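May, late evening

I want to write this before I sleep, because tomorrow I will remember it differently. Today I finally cleaned the kitchen corner, the one I have been avoiding since I moved to this apartment. It took from after lunch until it was dark outside.

It started with the tea. I wanted the mint tea that Zuweira gave me, and I could not find it. I opened the left cupboard and a bag of lentils fell on my foot. Behind the lentils was one more bag of lentils, and behind this one the box from Riveck with the coffee filters, which do not fit my coffee maker and never did fit. I bought them in my first month here, when I could not yet read the sizes well. I paid 4 dollars and I was too ashamed to bring them back.

So I took everything out. I put it on the floor, on the chairs, on the bed also. I called my mother in the middle, and she asked why I sound so far away, and I said that I am inside the cupboard.

Reinhold came down at four o'clock to ask about the water bill. It is 96 dollars for the two apartments together and he wants to divide it by the number of persons, which is good for me. He is a serious man and he stood in the door and looked at my floor. Then he said that his wife has a system with labels. I said thank you, I will think about labels. He took the coffee filters home with him, they are the correct size for his machine. I was very glad to see them go.

I found these things that I believed were lost: the small grater, the lid of the blue pot, Bernice's measuring spoons (I must give them back, she asked two times already and I said I do not have them, how embarrassing), and an envelope with a letter from Anežka which I had read but not answered. She wrote it in winter. She asks if I am still baking and if I found people to eat the cakes. I sat down on the lentils side of the floor and read it again slowly. Her handwriting is so difficult, but I hear her voice in it. She says that our old street has a new bakery and the bread is bad. I think she wrote this to please me.

The mint tea was in the drawer with the towels. I do not know how it came there.

After the tea I washed the shelves with vinegar water. The smell was strong and I opened the window, and then a little rain came in on the flour, so I had to throw away one part of the flour. Then I decided the places. Dry things go in the left cupboard, tins in the right one. Spices go on the low shelf where I can read them. Baking things must be together, this is my most important rule, because every time I want to make a cake I walk through the whole kitchen like a tourist.

I thought a long time about trays. I have too many for one person. The big dark one is from Jarkier, it was a present and it is heavy, and I use it maybe for Christmas. The cream one is light and has a low edge, and I like it the most of all.
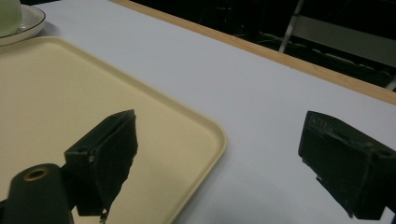

I decided to keep it outside the cupboard, because what I use each day should not be under other things. My grandmother had one tray for everything. She carried the bread on it, sorted the beans on it, and in the evening she put her glasses and her pills there. If you moved it, she was confused for an hour. I understand her better now than when I was a child.

The dark one went to the top, behind the soup pot. Adjoa says I should give it away. She gives away everything, her apartment looks like nobody has arrived yet. She also sent me a picture of a kitchen shelf from Dovness that costs 695 dollars. For this money I would like the shelf to cook also. I wrote her back only "very nice."

Now it is almost eleven. The bed is free again, only there is some rice in it, I can feel it under my knee. My back hurts, but the cupboard doors close without pushing. I went two times to open them and look inside.

For tomorrow: bring the spoons to Bernice and say sorry. Buy flour, and vinegar, I used all of it. Ask Reinhold which day he pays the bill. Write to Anežka, a real letter, at least two pages, and tell her yes, I am still baking, and that the people upstairs eat everything.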